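New pads, same pins: Jorkmont says its gripper slip is fixed

29/04/2023

The Prutville office of Jorkmont has put new finger pads on its hand-held grippers and changed how they get checked between sessions. The company says the change has put an end to dropped chopsticks. It has offered one week of records in support of that, and the people who use the tools every day are less sure than the announcement is.

The grippers are worked by hand in pairs. Each has two fingers on a linkage, and the linkage turns on small metal pivot pins. Whatever the operator does with the fingers gets recorded and used later to train a robot arm. A finger that lets go early spoils the take, and thin round sticks are harder on the fingers than almost anything else on the Prutville task list.

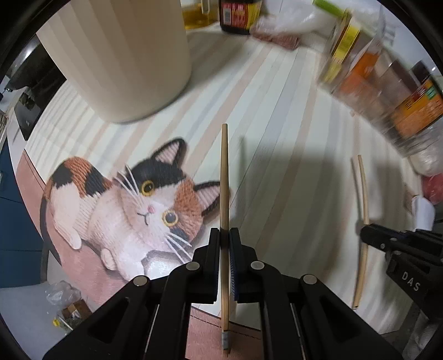
Jorkmont Prutville, Tool Care and Calibration

Under the old routine, pads were swapped when an operator complained. The new one sets a limit of 700 closes per pad, with a wipe-down at the start of each shift and a squeeze test on a chopstick held upright. If the stick turns in the fingers, the pad comes off and the linkage gets looked at before a new one goes on.

Noemí Camacho wrote the routine and has been running it on the kitchen table setup, with the striped cat mat and the big cream container. She said the ridged blue pad material grips well when it is clean. Cooking oil from people's hands is her main suspect for the slipping. She has asked operators to wash up before they start, and she keeps a cloth and a bottle of cleaner with the spare screws.

"A pad can look perfect and still be slick," Camacho said. "You find out when you squeeze something thin."

That is sensible advice. Whether it adds up to a fix is another matter. The week of records covers 11 sessions, all of them run after the pads were new. New pads hold. The older records, which would show how quickly grip fell off under the previous routine, were kept on paper, and Jorkmont has not released them. Without those, the 700 figure looks like a round number someone liked. Camacho said it came from the pad supplier, Lozano, and that she would have picked a lower one.

There is also the question of the pins. Abundio Cárdenas, who repairs the grippers, has been saying since last August that wear in the joints matters more than the pads do. When a pin loosens, he said, one finger arrives a little ahead of the other and the stick gets pushed before it gets pinched. A fresh pad covers that up for a while.

"They ask me why it slips and I show them the joint," Cárdenas said. "Then they order pads."

He replaced the pins on 2 grippers in the same week the pads went on, which makes it hard to say which repair did the work. The announcement leaves the pins out. Asked about this, a Jorkmont spokesman said that joint repairs are ordinary upkeep and were not considered part of the project.

Cárdenas has his own check, done with the fingers wide open over the table. He rocks each arm sideways and feels for play, closes slowly on nothing, and watches whether the pads meet flat. Then he tries different sticks, wooden ones and dark ones, on the view that a gripper set up around a single kind of stick will disappoint you on the next. The written routine calls for a wooden stick only. 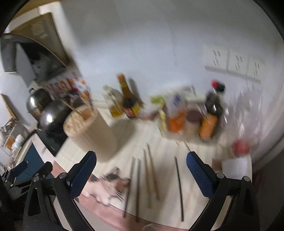

What happens next

Jorkmont plans to use the pad routine at its second site, run jointly with Vuvard, without changes. A pin check is "under review," according to the spokesman, with no date attached. Camacho said she would like to add it and has already left a blank column for it on the shift sheet.

The company has promised a fuller set of records in 4 months. By then the pads fitted this spring should be well past their limit and on to replacements, and the pins should have had time to loosen again if Cárdenas is right about them. He has written the fitting date of each new pin on tape inside his tool drawer. The shift sheet has no place for it yet.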